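**Feb 28, 2020**

**For immediate release**

# Prillau students to run hand-held gripper contest at Jalali Hall

Students from the Prillau College robotics club will hold their second gripper contest in August, using hand-held tools they have designed and built themselves. The contest is open to school and college teams from across the county, and entry is free.

The club meets after lessons in the technology block. Its members are aged between 14 and 18, and most joined with no background in engineering. This year they have been working on two-fingered grippers that a person holds and moves by hand. A small camera on the tool records each attempt, and the recordings are later used to teach a robot arm the same movement.

Teams taking part in the contest will be given a set of small household objects and a flat white work surface. They must pick up each object, turn it and set it down inside a marked area. Marks are given for clean grips and careful placing. A dropped object costs points, and so does a finger that touches the surface hard enough to move the sheet. Speed is only used to separate teams on the same score.

The club's own tool is called the Hilovent. It has black fingers with flat, squared tips, and holes in the fingers for fixings. The students settled on this shape after trying a curved finger last year, which held round objects well but slid off anything thin. Drawings for the Hilovent will be sent to every team that enters. Teams may build it as drawn, change it, or bring a design of their own.

"The first contest showed us that the hard part is smooth, rounded things," said Roya Heydari, who teaches design and technology at the college and runs the club. "A cube is easy. Give the students something with soft sides and they have to think about where the fingers meet it and at what angle. We have put more of those objects in this year."

Practice sessions have been under way since the start of term. Students work in pairs, with one holding the gripper and the other keeping the log. After each session the recordings are copied to a shared drive and checked. Clips that are too dark or too blurred to use are thrown out. The club has kept 2,002 recordings so far and plans to release them to all contest teams in the spring, together with the notes that go with them.

Pouran Alipour, a sixth-form student who leads the recording group, said the checking took longer than anyone had planned for.

"We thought we would spend our time building," she said. "Most weeks we are watching clips and deciding if they are any good. You start to see your own bad habits. I always came in too low, and I only noticed when I watched myself do it over and over."

The contest will be held in Jalali Hall on the college's main site. There is room for 70 competitors, in teams of up to 4. Each team must have an adult with it on the day. Teams will have two rounds, one with objects they have been told about and one with objects they have not seen before. The second round counts for more of the final score.

Parts for the grippers have been paid for by Prarnora, a local supplier of workshop tools, which will also lend benches and lamps for the event. The firm has agreed to support the club until the end of the next school year.

Schools that would like to enter but do not have a 3D printer can ask the college to print a set of fingers for them. Requests should be made when the entry form is sent in, and sets will be posted out in the order the forms arrive. Screws and springs are not included in the set, but a list of suitable sizes is printed on the back of the form.

A teachers' evening will be held at the college before entries close. Club members will show how the Hilovent is put together and how the recordings are made and labelled.

**Entry forms and contest rules** are available from the Prillau College office. Please mark letters for the attention of Roya Heydari.

**Notes for editors**

- The Prillau College robotics club is open to all students at the college. There is no fee.
- Members of the press are welcome at Jalali Hall on the day but should let the college office know beforehand.
- The photograph below may be used free of charge with this release.

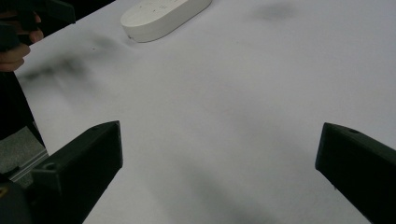

*Gripper work on a white surface at the Prillau College robotics club. Credit: Prillau College*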